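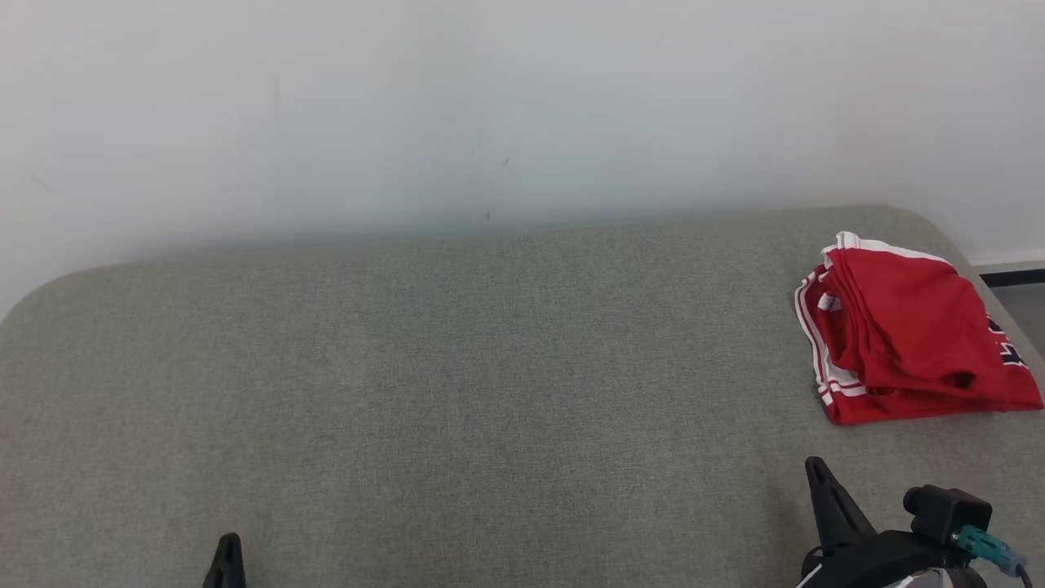 I own 19 sweaters, and until last September I would have told you I owned maybe half that. Then the moths came. They got into the cedar chest at the foot of my bed (so much for cedar!) and ate their way through two winters' worth of good wool, and I found myself standing in the hallway with a cardigan that looked like a colander.

My first thought was to throw the lot away. My second was to call Fulvio Sala, who has run a mending shop in Darmont for longer than I've lived here and who once brought my husband's peacoat back from the dead. He told me to put everything in sealed bags and freeze it, and then he told me to come by and learn to darn. "You'll ruin the first one," he said. "So bring one you hate."

I brought the colander. We sat at the back of the shop with a wooden mushroom and a skein of gray yarn, and for two hours I went over and under, over and under, until I had made something that looked like a small, angry waffle. Fulvio turned it over, grunted and handed me another needle. I went back the next week, and the week after that, and somewhere in there I got hooked.

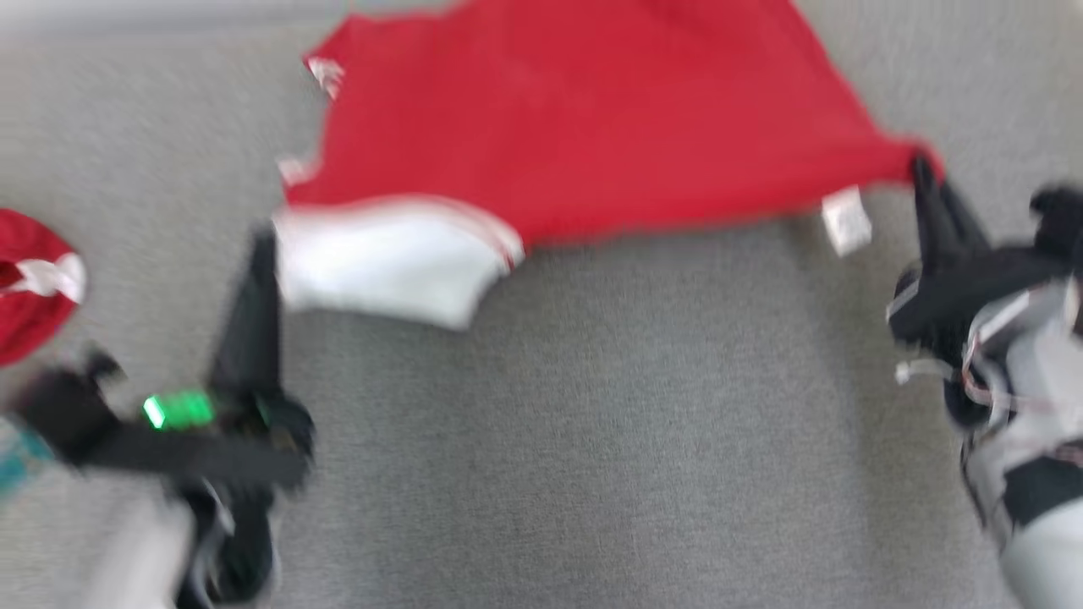

Color is where menders really fall out with each other. Fulvio belongs to the invisible school and keeps drawers and drawers of thread so he can match a navy to the exact navy. Yuto Sakai, who teaches a night class across town in Ueda, thinks that's a waste of a perfectly good hole. He'll put mustard on black, or green on pink, and leave the stitches as big as he likes. I lean his way with knits, but there are limits. Take something bright red with a wide white band and one thin red stripe along it: I'd patch the red in any shade I pleased, and I'd still go hunting for the right white, as a cream darn on a band like that just looks like soup.

What I've ended up with is a mixture. My work sweaters get the Fulvio treatment, and the ones I wear to walk the dog get whatever is in the basket. I've finished 8 so far - the best is a brown crewneck with three orange elbows' worth of mistakes on two elbows - and the freezer is still so full of wool that we've had to keep the peas at my sister's.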